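Setting the Table for a Long Winter
December 19, 2023
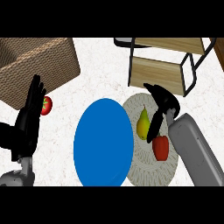 A pear and a red bell pepper on a woven placemat, with a blue plate beside it.

Readers of this blog will be aware that my household moved to Clerkilville in October. The move has required a review of how we plan, buy and serve meals, and I wish to set out the arrangements now in effect.

The first matter is shopping. The nearest full grocery store is in Besley, 11 miles away, and the road is slow after snow. We therefore make 2 trips a month and keep a written list on the pantry door. Items are added when the last package is opened. Requests made verbally in the car are no longer accepted.

The second matter is storage. Apples and potatoes are kept in separate bins in the cellar. Onions hang near the back stairs, where the air is dry. Pears are inspected daily once they begin to soften at the neck, and any that are ready are served that evening. Peppers are purchased for the first week only. For the second week we rely on cabbage, carrots and frozen peas.

The third matter is the evening meal itself. Dinner is served at 6. Each member of the household is responsible for one supper per week, including the washing up. My neighbor, Marietjie Msimang, has kindly lent me her notes on soups, which cover split pea, barley and a very good leek and potato. I have tested the first two and recommend the barley, provided that the salt is added late.

Several readers have written to ask about table linens. We use placemats on ordinary evenings and reserve the tablecloth for guests. Cloth napkins are washed on the same day as the kitchen towels.

The question of a chest freezer remains open. The cellar has one outlet, and it is presently used by the dehumidifier. I expect to have measurements by the new year and will report them in a later post.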